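The Seventh Track

I was supposed to play seven songs at the Mavcombe release show, and I had six and a half.

The half was called "June, Mostly," and it had been a half for so long that it had its own spot in the set list. My drummer wrote it down as "the one that stops." On the record we'd solved it with a fade, which is the oldest trick there is, but you can't fade a live band in a room with a bar at the back. You just get quieter and quieter until somebody's blender wins.

So there I was on January 2, 2018, with the boxes of CDs stacked in my hallway (500 of them, my sister says I should have ordered fewer, my sister is correct) and the show coming up fast, and I still didn't have an ending. I'd taken the guitar to my aunt's place because her back room has a nice dead sound and she doesn't mind me playing the same four bars until dark. She went in and out with her gardening things and hummed. She always hums a little flat, and I've never had the heart to tell her.

I played it to her from the top. I got to the part where it stops, and I stopped.

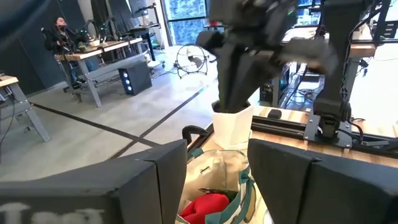
Well, is she leaving him or isn't she, my aunt wanted to know, because you've got her standing at that door for three verses and my feet hurt just listening.

I said it was ambiguous. I said that was sort of the point.

It's rude, is what it is, she said. Pick one.

I did what any serious artist would do, and sulked. I drove home and called up the bass player and complained for most of an hour, and the bass player said the aunt had a point, so then I had two people to be mad at. I listened to the record version again in the kitchen. It sounded lovely, honestly mixed and warm all the way down, and right when the fade came in I caught myself reaching for the dishes. My own song! I'd been leaving the room before it was over.

We rehearsed it three ways. In the first one she left, and it turned into a march for some reason and we all felt like we should be carrying flags. In the second one she stayed, and the keyboard player said it sounded like a bank commercial. In the third one we went back to the first verse and just played it slower, with nobody singing, and that was pretty, but pretty is cheap and I knew what my aunt would say.

The room at Mavcombe holds more than you'd think. Olov was on first, the duo with the two accordions, and they were terrific, which I resented. Then Ejigu did their long instrumental, the one that builds and builds, and people were up on the benches yelling. I stood by the side door with a paper cup of tea and did the math on how many of those people would stay for a sad person with a capo. I figured 40, if I counted the staff.

More than that stayed. We opened with the fast one, to be safe, and then the one the radio station at Jestska had been nice about, and my voice held up and the monitors behaved. Somewhere in the fourth song I noticed my aunt, right in the middle of the second row, with her coat still on and her purse on her knees like she was waiting for a bus. 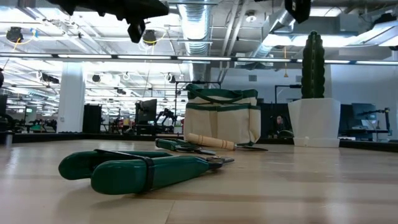 I'd put "June, Mostly" last. I don't know why, it was a terrible idea, you should never close with the one you can't close. The drummer looked over at me and I nodded like a person with a plan.

First verse, fine. Second verse, fine, a little rushed. Third verse, she's at the door, she's got her hand on the knob, and the band came down under me the way we'd practiced, and I opened my mouth without any idea which way she was going.

And I sang the first line of the whole song again, only I put her name in it. She'd never had a name before. It was my aunt's name. I hadn't planned it and it barely fit — I had to squash three syllables into a spot made for two — and then I sang that she took her coat off.

So she stayed, I guess. The bass player hit a wrong note out of pure surprise and it was the best note of the night.

Afterward I sold a decent little stack of CDs off a folding table, and everyone who bought one was going to get home and find a fade on track seven. I felt bad about that. I started writing the last line on the inside of the sleeves, by hand, until the pen quit.

My aunt came up at the end of the line and paid full price, in cash, and wouldn't take her change. She said it was much better. Then she said the accordions were very good too, and could she get one of theirs.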